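Do you really need eight glasses a day?

The advice is so familiar that hardly anyone stops to ask where it came from. Drink more water, we are told, and your skin will clear, your headaches will lift and your afternoon slump will be a thing of the past. Offices have hydration charts on the wall. Phones buzz to tell grown adults to take a sip.

I have spent the past few months as a reluctant member of this club. It began in September, when my gym in Rallham signed up to a scheme called Wovumus, a phone app that sets a daily target and scolds you when you miss it. Mine started at 2 litres. Within a fortnight it had crept up, on the grounds that I had logged a brisk walk. I was not thirsty. I was, however, awake at three in the morning, padding along the landing to the bathroom.

What the body does already

Thirst is a good system, and it has been tested for rather longer than any app. When the blood becomes slightly too concentrated, the brain notices, you want a drink, and the kidneys hold on to more water in the meantime. Most healthy adults stay in balance this way without giving it a thought.

Food does a share of the work too. Soup, fruit, yoghurt and most vegetables are largely water. Tea and coffee count, whatever you may have heard about them drying you out. The effect of caffeine on the bladder is mild in people who drink it regularly, and you still end up with more fluid than you started with. Wovumus, I found, would not let me log a cup of tea at all.

There are people who should take more care. Older people may feel thirst less keenly, and anyone with a stomach bug, or working outdoors in the heat, can fall behind quickly. Some people with heart or kidney problems are told to drink less, and should listen to their doctor before any target on a screen.

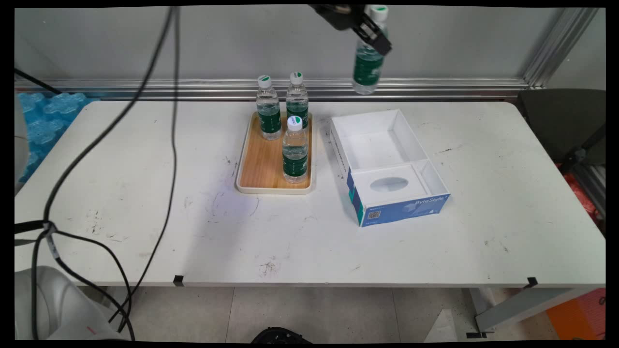 The price of a sip

Then there is the money. Hustasport, which sells drinks powders through my gym, charges £105 for a three-month supply of something it calls daily hydration support. I read the label twice. It is salt, sugar, a little potassium and lemon flavouring. If you have just run a marathon, you may well want salt and sugar. If you have just answered some emails, lunch will do.

The leaflet that comes with it mentions a study of 169 people who "felt more alert" after four weeks. It doesn't say what they were compared with, or whether they knew what they were drinking. I wrote to ask, and got back a discount code.

What I do now

I deleted the app after one last reminder to drink another 200 millilitres before bed. I have a glass of water with meals and another when I fancy one. If my urine is dark I drink a bit more, and if it is pale I leave it alone.

My skin looks the same as it did in the summer. So do my afternoons, which are still sleepy, and which I now blame on going to bed too late.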